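Throw Pillows Are a Tax on Sitting Down

My mother-in-law's generation had one good cushion and it lived behind somebody's bad back. We have pillows by the armful now, and I would like to know who asked for them.

I started thinking about this when we bought a leather sofa from Sidum, the big showroom out past the highway. The sofa was comfortable. I sat on it in the store for so long that the salesman brought me a brochure and then, later, my coat. It had padding on its padding. Every surface a human being could lean on had been stuffed and stitched by someone who had clearly thought about human beings.

So naturally the first thing we did was cover it up. "It needs a pop of color," said the brochure, which was 60 pages long and used the word "pop" the way other people use salt.
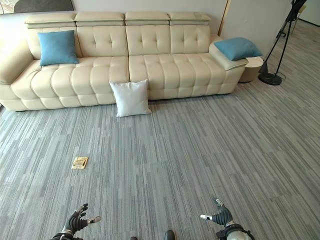 A throw pillow on a leather sofa has no loyalty to it. Leather is slippery, and a pillow left alone on it will start looking for the floor. You pick it up and put it back. You sit down and move it behind you, where it makes a lump. You move it to the arm, where your elbow used to go. By the end of the evening you are holding it in your lap like a cat that doesn't like you.

And a sofa with a headrest for every sitter has already answered the question the pillow claims to be asking. Add a square of teal and all you have done is give your guests a chore. Watch them arrive. They hover, they lift the thing by one corner, they look for a place to put it that won't offend you.

Irneter sells a pillow for more than I paid for my first armchair. The cover comes off for washing, and goes back on with the kind of effort I associate with moving a piano.

I'm told the white ones "anchor the room." Ours spends most of its time on the carpet, so I suppose that's the anchor. I have stopped picking it up before dinner. It's a decent height for a footrest, and in October I bought another one.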